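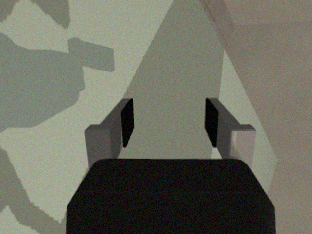
Two grey fingers, open, over a pale surface.

The Night Bus to Bilthorpe
2019-05-12
Filed under: Short stories

The 76 was the last bus over the tops, and I had run the whole length of Rundale high street to catch it, with a cake tin under one arm and my best shoes in a carrier bag. I fell into the front seat upstairs and laughed out loud. I'd made it! My sister was getting married in the morning and I was going to be there after all, cake and everything.

There was one other passenger up there, an old woman in a green mac with a brass band's worth of luggage. I mean that exactly. She had a cornet case on her knee, a tenor horn beside her and something enormous wedged across the back seat that could only be a tuba.

"Are they all yours?" I asked.

"Tonight they are," she said. "The band's at Bech already. They went in the minibus and there was no room for the instruments, so they left them with me. Do you play?"

I told her I'd played the cornet until I was eleven, badly, in a school hall that smelled of gravy.

"Then you'll know which end to blow," she said, and passed me the case.

I wish I could describe how wonderful that bus was. It was January and the moor was all snow, blue as milk, and the windows rattled, and there I was trying to remember the fingering for "The Holly and the Ivy" while a stranger beat time on a cake tin. I got four notes right, then five, then a whole line! The driver banged on the ceiling of his cab. We thought he was cross, but he was shouting for us to do it again, slower, so he could sing.

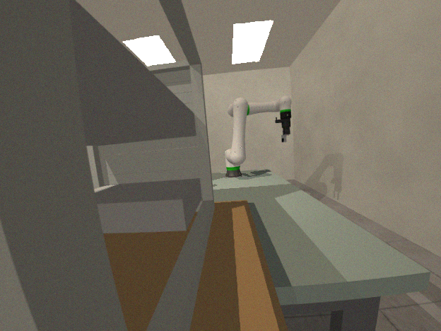 So we did it again. We did it all the way down past the reservoir and the Pratine works, where the night shift were out by the gate having a smoke, and they waved their torches at us. The old woman had got the tenor horn out by then. She played like warm bread. I have never heard anything like it, before or after, and I've been to proper concerts since, in proper coats.

At Bech the whole band was waiting at the stop, stamping their feet, and they formed a line up the stairs and handed the instruments down one after another, the tuba last, with a great deal of shouting. I held out the cornet.

"Hang on to it," she said. "Drop it back when you're next over. Number 131, blue door."

Then the doors folded shut and we were climbing again, just me and the driver and the snow.

I played at the wedding. I played the only carol I knew, three weeks after Christmas, and my sister cried and her new husband's uncles joined in with the harmonies, and the cake had a dent in the lid side the exact shape of an old woman's knuckles.

I went back to Bech in the spring with the cornet polished up. The door was red by then, and still a bit tacky. She opened it with a paintbrush in her hand and said, "Good, you're early, we're short of a second cornet," and I went in.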